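Stalora plates: README

Tabletop recordings of a small arm moving plates, made in a shared workshop. Maintained by Mohcine Belkadi and Lakmal Wanigasekara.

Last updated: Jun 5, 2021

What this is

Stalora is the arm we have been building on and off since March. This folder holds the plate recordings, the configuration that goes with them and our notes on how to set the table up again. The build files for the arm are kept separately in the Bandara folder. If you only want to train on the recordings you don't need them.

There are 490 episodes. Each one is a single attempt at a single instruction, driven by hand from the leader arm. Failed attempts are kept and labelled as failed.

Contents

episodes/ — one folder per attempt, with the video, the joint log and a small text file
config/ — joint limits, camera settings, gripper open and closed values
splits/ — lists of episode names for training and for testing
tools/ — scripts for playback and for checking the logs

The test list has 70 episodes. Please don't train on them if you want to compare results with ours. Lakmal picked them by session, so no session appears in both lists.

Episode text file

instruction: what the driver was asked to do, in plain words
driver: M or L
result: done, partly or failed
notes: often blank

"Partly" means the right plate was moved but ended up in the wrong place. We argued over a few of these and the label is whatever we settled on last, so older copies of the folder may differ.

Instructions used

Move the grey plate next to the white plate.
Put the green plate on the grey plate.
Stack all the plates on the right.
Push the white plate back to the wall.

The wording varies a little between drivers. Mohcine writes "dish" in the early sessions. We left that alone.

Hardware

The arm runs from the Bosier controller board, with the second version of the printed gripper. The first version had smooth fingers and could not hold a rim at all. The current fingers have a rubber strip glued on the inside, and the strip needs replacing when it starts to peel — check it before every session. The camera is fixed to the bench and should not be touched once a session has started.

Setting up the table

1. Wipe the tabletop and let it dry.
2. Home the arm and leave it parked to the left, clear of the plates.
3. Run the camera check in tools/ and compare the back edge of the table with the saved reference line. If it is out by more than 8 pixels, move the mount and run the check again.
4. Set out the 3 plates, empty and right way up: grey and white towards the wall with a wide gap between them, green at the front left. Leave the front right clear for placing. 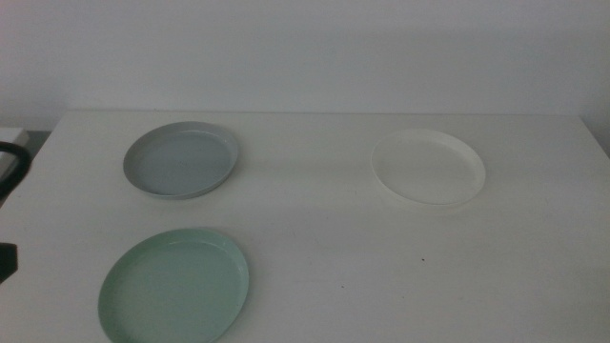
5. Start the log first, then the video. The playback script expects that order.
6. Drive the attempt, park the arm and fill in the text file before resetting.

Known problems

The white plate is hard to pick out against the white table. Our plate finder, Ondia, loses it more often than the other two, mostly when the light is flat. A darker table would fix this, but then the old and new episodes would not match, so we have left it.

The wrist joint log drops samples in some of the early sessions. The checking script prints a warning and carries on.

Playback on a machine without the controller attached needs the --offline flag.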